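Orkcombe Reuse Workshop – Frequently Asked Questions

We use cookies to remember your preferences and to count visits to this site. Accept all | Manage settings

Orkcombe takes in unwanted desktop computers, gets the usable ones going again and passes them on to households in Nollitz and the villages nearby. The questions below come up most often at the counter. If yours is missing, ring during opening hours or leave a note with your name and number.

What do you accept?

Desktop towers, flat monitors, keyboards, mice and cables. We take machines with parts missing, including the processor, the memory or the drive. We don't take printers, tube monitors or anything with a swollen battery. The council tip has a separate bay for those.

Does it have to work?

No. A dead machine often has a good power supply or a case we can use. If you know what is wrong with it, write the fault on a piece of paper and tape it to the side. "Won't start" is enough.

What happens to the parts?

Each tower is opened and checked. Boards that are sound stay in their cases until we have a processor to match. Sockets are easily damaged, so please don't take a processor out yourself before bringing a machine in. If it's already out, wrap it and bring it in a small box, not loose in a carrier bag.
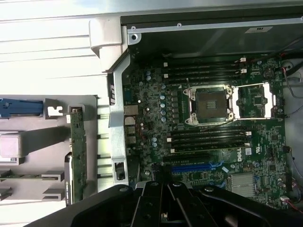
How long will I wait for a computer?

Most people wait four weeks from the day we receive the form. It can be longer in September, when families apply before the start of term. We go through the list in order and don't hold machines back for anyone. You will get one phone call and one letter, and if we hear nothing within two weeks the machine goes to the next name.

What will be on it?

Druva, which is a free system with a browser, a word processor and an email program already set up. It runs well on older hardware. We don't supply Windows licences. If a course or an employer requires particular software, tell us on the form and we'll say whether the machine can manage it.

What about my old files?

Drives are wiped before anything else is done with them. We can't recover files afterwards, so copy off what you want first. If you would sooner keep the drive, take it out at home. We can give you a certificate of wiping if you ask when you drop the machine off.

How much does it cost?

The computer is free to anyone on the list. Delivery by Honorato, the local carrier, is £4 within Nollitz. Collection costs nothing, but please bring a bag or a trolley – a tower is heavier than it looks. 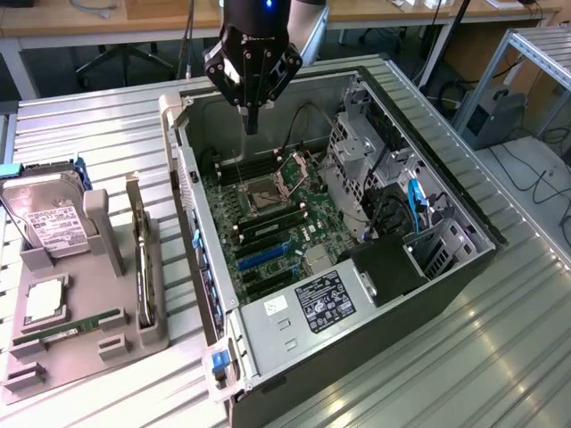 Gervásio Paiva wrote to say that his tower was fine but the Druva keyboard layout had come set to American, and he spent an evening hunting for the pound sign. The setting is under Language, then Keyboard. He also asked us to print it on the leaflet, and it is now on the back page.

Can I get memory added later?

Usually. Bring the whole computer, as there are several kinds of memory and they don't fit each other's slots. We keep the common sizes and fit them while you wait, before 4 in the afternoon.

How many computers have you passed on?

2,790 up to the end of March. Another 32 were promised to the two primary schools and are counted in next year's total.

Can I give money instead?

You can, at the counter or by post. Most of it goes on drives and power leads, which are the things we run short of.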